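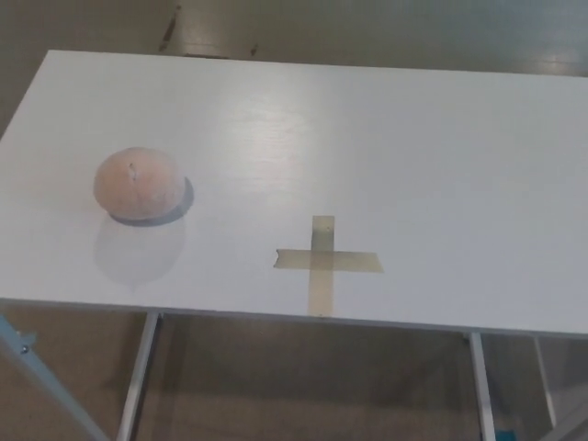
Drirerham Community Room — progress report, second period
To: Theda Görtz, Brandes small grants
From: Jana Hellwig
21/04/2025

Theda, sorry this is short on polish. Wanted it with you before your meeting. Receipts are in the other envelope, Houshang has the scans if anything's missing.

Where we are

Room is open. Has been open since the middle of February, two sessions a week, Tuesday afternoon and the Saturday morning one. The Saturday is the busy one. 429 visits signed in so far on the sheet by the door, which includes people who came more than once, I haven't split it out. Friederike thinks she can do that from the sheets, but the handwriting is bad and a lot of people only put a first name.

Furniture

White table is in and being used. It's the one from the Jollstead list, option B, white top with the slight gloss. You asked last time whether gloss was sensible for a craft room. Wipes clean, so far. Glue comes off if you get to it the same day. Felt-tip mostly comes off. It does show reflections under the ceiling lights and one of the older ladies said it bothers her eyes, so we've been putting a cloth down at the window end for her.

Chairs: second-hand from the school, fine, two need new feet.

Shelving not up yet. Wall turned out to be softer than we thought and Houshang wants different fixings. He has a price, will forward.

Tape marks

We tried tape on the table top to mark places. Crosses, the yellowish see-through tape. Meant to show where the work goes so the person leading can see everyones piece from the front. It works ok for the beginners. Regulars ignore it. Questions still open — does it leave a residue if it stays on for months, and should we go to a proper mat. I'd like a mat. Forough says the tape is fine and costs next to nothing. We'll leave it through the summer and look again.

Soft fruit and pumpkins

This has been the main project, more than we planned. Started as a filler for the Saturday group, small stuffed shapes, pumpkins mostly, some peaches. Forough cut the first patterns. The peach-pink ones are the favorite, we've run out of that color fabric once already and had to wait. The orange is hardly touched.

Things learned, for the file:

Stems. Thin pale loop at the top, sewn into the dip. Wire ones were a nuisance, poked through. Cord is better.

Creases. Pull the thread down the side from the stem and it makes the lobes. Beginners pull too hard and get a doughnut. Light pull, one crease at a time, check it, then the next.

Stuffing. Less than people think. Overstuffed ones won't sit flat and roll off the table.

70 finished pieces handed in for the fall stall so far. More have gone home with the people who made them, which we said was fine. The stall target in the application was 99, so we should get there well before September without pushing anyone.

Money

Table, chairs, first fabric order all paid. Second fabric order paid out of the materials line, a bit over for the quarter but under for the year. Shelving not spent. Nothing spent from the travel line, nobody has claimed, I've put a reminder on the door. If travel still isn't used by the summer can we move part of it to materials? Happy to put that in writing seperately if you need it.

What didn't go well

Tuesday is thin. Some weeks only a handful. We think it clashes with the bus change, the Mevudum bus now gets in after we start. Going to try a later start from next month and see.

The sewing machine evening hasn't happened. Friederike was going to lead it and her shifts moved. Not canceled, just no date.

Heating was off for one Saturday. We ran the session in coats, people were good about it, but I wouldn't want to do it again with the older ones.

Next period

Shelves up. New Tuesday time. Start on the gourds, Forough has a pattern half done. Price for mats, at least so we have it. Sewing evening if Friederike gets her evenings back.

Need from you: yes or no on the travel money, and whether the fall stall counts as the public event in section 4 or if we have to run something else as well. The second one is more urgent, I have to book the hall.

Jana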